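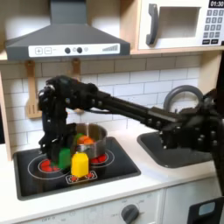
Falov is the planning sheet we keep for deciding what to buy before the next round of recording, and this README covers what is in it and what it leaves out. Read it before you quote it in a budget request. The vendor line for a second arm assumes a full-size kitchen mockup, and I have yet to see why we need one. A child-sized play kitchen gives the arm a stovetop, a steel pot, a sink and a faucet to work around, and the blocks standing in front of the pot are as cheap as props get.

Contents
items.csv: one row per purchase, with quote, lead time and who asked for it
spares.csv: servos, cables, finger parts
notes.txt: arguments, mostly mine

What the numbers mean
Quotes come from two suppliers, Flelora and Valderrama. Neither includes shipping to the Skevville site. The spares line is capped at 140 dollars a month, which I expect to be wrong by March. Flelora's claim of 1000 hours between servo changes is copied in as given. We have not tested it and you should not plan on it.

Known gaps
No labor cost. No cost for resetting props between runs. Toy food and blocks go under "misc" and get lost there.

Changes
v2: dropped the service contract, split spares into its own file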